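# The flat top is the problem

Most writing about small washrooms concerns storage. The subject is easy to sell: there is a product for every gap, and a gap can be found in any room. I want to argue that storage is the lesser matter, and that the condition of a sink vanity at the end of a day is set mainly by one dimension that buyers seldom check, the width of the level surface beside and behind the basin.

I will call this surface the deck. On a rectangular vanity top the deck is whatever remains after the basin has been subtracted. On some models it is a thin rim. On others it is wide enough to hold a dinner plate. The catalogs describe the second kind as generous. I think it should be described as a cost.

My reasons come from fitting out shared washrooms and practice rooms, which I did for eleven years, first with Radwa El Khatib at Zultton and later on my own. Radwa kept a written log of every callback. Leaks accounted for few of them. The common complaint, in various wordings, was that the sink was never clear. Clients wanted a cabinet, a shelf, a rail, a caddy. We sold them these things. Then we came back in June and found the cabinet half full and the deck covered.

The mechanism is simple. An object in use at a sink is in a wet hand. The person holding it wants to let go of it with the least movement. A level surface within 40 cm of the tap will receive it. A shelf at shoulder height will not, and a drawer that must be pulled open with the same wet hand certainly will not. Storage placed outside that reach holds things that are used once a week. Everything used daily settles on the deck, and a larger deck settles more of it.

There are three objections I hear often enough to answer.

The first is that the deck has a function. Soap must go somewhere. I agree, and I would allow a footprint for soap, a footprint for a cup, and nothing else. Ok-hee Bae, who ran the housing side of the Seo building, fixed this at the level of the lease inventory: one dish and one cup per sink, listed, replaced if broken. Her sinks were wiped down in less time than any others I have serviced. The cleaners told me so before she did. The inventory was a single page.

The second is that a narrow deck makes the room feel mean. This is a matter of taste and I cannot measure it. I will only say that the appearance of a vanity in a showroom depends on it being bare, and that a wide deck is bare for a short part of its life. The Hunum line, which we installed in quantity, was photographed with a folded towel at one corner. I never saw a towel stay in that position on an installed unit. It slid, or it got soaked, or someone put a razor on it.

The third objection is better. Do-yoon Heo has made it to me in person and at length. His view is that clutter is a property of people, and that a fixed amount of it will appear in any room regardless of the fixtures. Remove the deck and the same objects will go on the toilet tank, the windowsill, the floor. There is some truth in this. In the Varnex flats, where the tops were cut down to a rim, we did find bottles on the floor beside the legs. But there were fewer of them, and their owners moved them. A bottle on the floor is in the way of a foot. A bottle at the back corner of a sink is in the way of nothing, and it can stay there until the label comes off.

That last point deserves more attention than it gets. The back corners are the worst part of any rectangular top. They are outside the splash, outside the path of the hand going to the faucet, and hard to wipe because the cloth meets the wall or the faucet base. Things put there are stored by default. The front corners have the opposite fault. They are easy to reach and easy to miss, so a container set down in a hurry ends up partly over the edge, and the next sleeve takes it off. In Radwa's log, broken cups were nearly always recorded as front-corner losses.
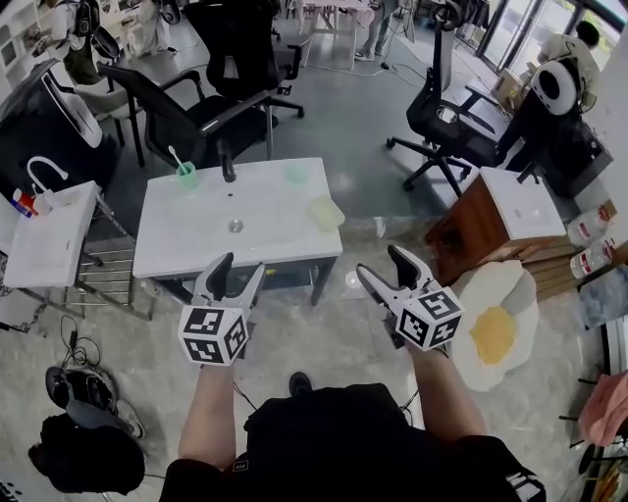
Fixtures with open legs complicate the matter further. With a cabinet below, the user at least has a door to open. With legs there is only air, and the usual remedy is a wire rack beneath or alongside. I am in favor of wire racks. They drain, they can be hosed, and they show what is on them. They are also placed too low in nearly every room I have worked in. The top rung should sit just under the height of the sink, so that the hand drops a short distance to reach it. At shin height a rack is used for spare paper and is otherwise ignored.

Where a room has two sinks of unequal size, I would expect the smaller one to be the better kept, and I would give the same advice to anyone fitting out the pair: put the cup and the toothbrush at the small one. The temptation is to spread things out because the large one has room. Ha-neul Koo tested this informally in her own studio, which has two basins and several people washing brushes. She moved all the personal items to the small basin and left soap at the large one. After a month she reported that the large top could be wiped in one pass. The small one had become crowded, but it was crowded with things in use, and they got moved every day because there was no choice.

Color has a minor effect that I will mention. Pale translucent dishes on a white top are easy to overlook. People set them down, stop seeing them, and put a second one next to the first. I used to specify them because they looked clean. I now specify dark ones. The residue is more visible, which annoys clients for a week and then causes them to rinse the dish.

As for what to buy, I would look at the drawing before the photograph. Find the basin opening and subtract it from the top. If the remaining strip at either side is wider than the base of a cup, ask what you intend to keep there, and write it down. Nahom Wubshet, who took over my maintenance rounds, does this with every client and says the list is usually two items long — soap and a cup, sometimes a nail brush. He then sells them the narrower unit. His margins are worse than mine were, and his callbacks are fewer.

For those who already own the wide one, the remedy is to take everything off it tonight, wipe into the back corners, and return only what was wet when you picked it up. The rest goes on the rack. If the rack is too low, raise it.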